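Budgeting for a home-interior sim licence plus workstations: sanity check wanted
Forum: Mobile platforms > Procurement and planning

tkarun_lab
Posted Friday, 09:14
We have to put in a spend request by December and I'd like a second opinion. The task is indoor navigation for small floor robots in flats and houses: doorways, sofas, changes of floor surface between rooms. The plan is 2 workstations, 5 seats of Ovard for scene building, and one physical platform bought at the end of the year.

Quote for the seats is £642 each, annual. Karunaratne wants to drop to three seats and buy a second platform. I'm against it.

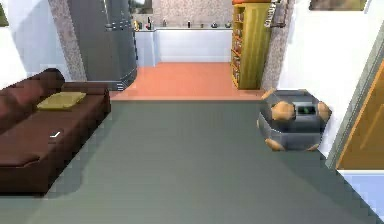 Scene building is where most of our hours go, and three people sharing a seat will queue. Each room layout needs its collision meshes checked by hand before anyone can run a planner on it. Last quarter that work took up more of the team's time than the planner did.

Rasa Kazlauskienė
Posted Friday, 09:51
Are the seats floating or named? If floating, three will do for a team of your size. We ran four people on two for a year at Clivham and the clashes were rare. Most of the day you are in a text editor, not the scene tool.

tkarun_lab
Posted Friday, 10:20
Named. Floating costs £175 extra per seat and the reseller won't mix the two types on one order.

Rasa Kazlauskienė
Posted Friday, 10:33
Then three floating seats are £2,451 and five named are £3,210. That leaves £759 a year, which won't buy a platform but will cover spare batteries and a decent charger. I'd take the floating ones.

vindero_user
Posted Friday, 11:47
Disagree with both of you on the order of spending. Buy the platform first. Floor friction and threshold height are the two values we got wrong in simulation, and we only found out once the hardware arrived. By then the rooms had all been built on the wrong numbers.

Teodor Engström
Posted Friday, 12:05
A platform bought first sits on a shelf for six months and the warranty runs down. You can measure a threshold with a ruler. Friction is harder, but a hired unit for a week gives you that.

vindero_user
Posted Friday, 12:19
Hire rates where I am come to nearly a third of the purchase price for a week. Check before you assume it's cheap.

tkarun_lab
Posted Friday, 14:40
Asked the reseller. They do a two-week evaluation unit against a deposit, returnable if undamaged. I'll put that in the first quarter and price three floating seats as option B. Still need a figure for the graphics cards if anyone has bought recently.

Teodor Engström
Posted Friday, 15:02
Get the deposit terms in writing, including who pays return carriage. On cards, buy for memory and ignore the rest of the spec sheet.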